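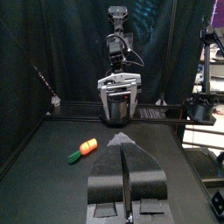
Wrist camera view, bench two: closed gripper and toy carrot.

Gratham manipulation software - progress report to Kurard
Prepared by Bhavana Rodrigues, 2022-10-07
Covers work package 2, perception and grasp planning

Where we are

The grasp planner now runs end to end from the wrist camera on a single arm. The operator picks an object class, the arm moves to a viewing pose, the perception module returns an outline and a long axis, and the planner proposes a grasp. Before the winter break we were doing the last step by hand. The two-arm handover is behind schedule and is covered further down.

Perception

Most of the period went into segmentation from the wrist view. The gripper takes up a good part of every image, and the old model kept merging the fingertips with whatever was beside them. Aiman Santoso wrote a masking step that uses the joint readings to work out where the fingers should be and removes that region before the model runs. It costs very little time per image and has fixed most of the merging.

Two problems are left. The first is the wrapping on the fingertips. The mask is built from the CAD outline, and a worn, ragged tip doesn't match it, so a thin strip of grey gets through and is sometimes labelled as part of the object. We have padded the mask at the tip for now. The padding also hides real object pixels when the gripper is very close, so we would like to replace it with a mask learned from images of the fingers as they are.

The second is objects with parts in different colours. The toy carrot was being returned as two objects, an orange one and a green one, and the planner would then choose a grasp on the leaves. Aiman added a merge rule for touching regions that share an axis. On the current test set of 55 placements the carrot is returned as one object in all but 2. Both of those had the leaves partly behind the fingers.

Background clutter has been less trouble than we expected. The planner throws out anything beyond the table boundary, and the boundary comes from calibration, so the other arms across the bench and to the side are dropped before grasp scoring.

Planning and control

The planner scores grasps across the long axis and prefers the fuller part of the object. We changed the approach speed so that the arm slows for the last 5 cm, and a planned path is now checked against the current joint limits before it is sent. Previously the check used limits stored in a file, and the file was out of date for one of the arms.

Full replanning takes roughly 11 seconds, too slow for the handover work. Most of that is collision checking against the bench frame, which is modelled in far more detail than it needs. Bhavana is replacing the mesh with simple boxes - the rails don't need anything finer.

Tooling

Runs are now recorded and replayed through Griledus, our logging tool. Each run stores the camera stream, joint states, the mask, and the planner's ranked list of grasps. Replay works on a laptop without the arms, and that has freed up bench time.

Delays and risks

Handover between two arms was due in this period and hasn't been delivered. The arms' clocks drift apart over a long session, and the shared world model then places the same object in two spots. We have a fix for time sync in testing at Ngui. If it holds, we expect to show a handover in December. If it doesn't, we will ask to move that milestone and bring the learned finger mask forward in its place. No change to the budget is requested.

Next period

- Simplified collision model for the bench
- Time sync fix on all arms
- Learned finger mask, first version
- Test set extended to soft objects

Questions on perception should go to Aiman, everything else to Bhavana.

Related items
Gratham work package 1: calibration and bench set-up
Griledus release notes
Time sync test plan, Ngui
Kurard reporting template and milestone dates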